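3.2 Practice between sessions

The course at Woston ran for one term, beginning in September, and was open to students in the second year. Of the 30 students who enrolled, 29 finished. The one who left did so in the first week for a scheduling conflict and is not included in what follows. All of the students had passed the written unit on wound care but had not yet been assessed on a hands-on skill.

Our interest was in how students use the time between taught sessions. Earlier work on motor learning suggests that short periods of practice spread over many days lead to better retention than the same amount of time spent in one sitting. Most of that work was done with tasks such as typing or ball throwing, where the learner can see at once whether an attempt was good. Suturing is different in this respect. A student may tie a knot that holds and still have placed it too far from the wound edge, or pulled it too tight, and may repeat the same fault for weeks if no one points it out.

Students kept a paper log of every practice period outside class. They wrote down the start time, the end time, where they were, and whether anyone else was present. They were told that the log would not be graded and that blank days were acceptable. Logs were collected every 2 weeks and typed up by the first author. Entries without an end time were left out of the totals but kept for the analysis of place and company.

The skill taught first was the simple interrupted suture, in which each stitch is tied and cut separately (Figure 2). We chose it over the running suture because each stitch can be judged alone, and a poor one can be removed without disturbing its neighbors. 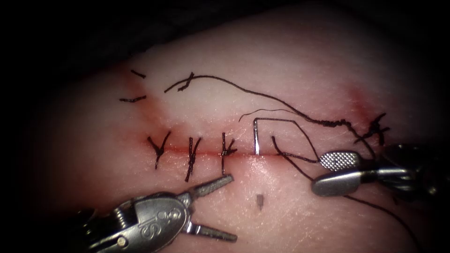 Figure 2. Interrupted sutures in dark thread along a straight incision in a synthetic tissue pad.

Ivon objected at the planning stage that a log would change the habit it was meant to record, and asked whether students who had to write down a blank day would start to practice simply to avoid it. We took the point seriously. The two sections of the course were therefore treated differently. Students in the Caretti section kept the log from the first week, while those in the Mathew section began it at the midpoint and were asked before then only to estimate their weekly total. If keeping the log raised the amount of practice, the Mathew section should show a jump when the logs were handed out.

No such jump was found. The estimates given before the midpoint were a little higher than the logged totals after it, and we read this as ordinary overestimation. It does not rule out an effect of the log in the other section, where there is no earlier period to compare.

Three patterns appeared in the logs. The first was crowding before assessments. In both sections the days just before a graded session held far more practice than the days after it, and several students logged nothing at all in the week following a grade. The second had to do with place. Students who practiced mainly at home had shorter but more frequent periods than those who used the skills room, which closed early and required a booking. The third was company. Periods with another student present lasted longer, but we cannot say how much of that time was spent working and how much talking.

Final performance was scored out of 100 by two raters who did not know which section a student belonged to. The scoring sheet is given in the appendix. Section 4 reports how the scores relate to total practice time and to its spacing.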